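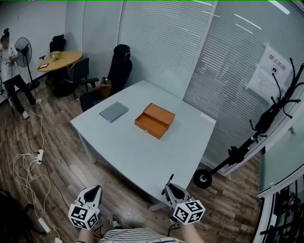

Verness Handheld Grippers, reviewed after 60 hours of drawers
Caroline Owino
September 14, 2022

I've wanted a machine to put my kitchen away since I was a kid, so when a pair of Verness grippers came up for loan I said yes before I'd read the spec sheet. You hold one in each hand and do a chore with them, and the recordings go off to train a robot arm. Mine fed a Miko, the two-armed model, with the standard Verness software in between.

First, the grippers themselves. They're great! Light enough that my wrists were fine after a long morning, and the squeeze feels natural within 20 minutes or so of practice (the left hand took me longer, but then my left hand always does). The marker cubes stick out farther than I'd like. I kept knocking them together whenever both hands went for the same small thing, and they need to stay in view or the take is useless.

Now the part everyone asks about — can it do the chore? I gave Miko one job, opening a small drawer, taking out whatever was inside and shutting it again. In January, with the old software, it managed 49 tries out of 100. Last week it got 61. That's a real jump, and watching it nudge a drawer shut with the back of its jaw, a trick I do myself without thinking, made me laugh out loud.

It still can't handle a drawer that sticks. It pulls, the whole box slides toward it, and it keeps pulling. A person would put the other hand on top. I've recorded plenty of takes doing exactly that and it hasn't caught on yet. Folding a dish towel is further off again, and I wouldn't let it near a glass.

Compared with the Declercq set I tried before, the Verness pair is easier on the fingers and slower to calibrate. Battery life is about even. Verkance sells spare jaw tips that fit both, and they're worth having, as the originals get slick.

Four stars from me. I'm keeping the loan pair for as long as they'll let me, and the sticky drawer is next.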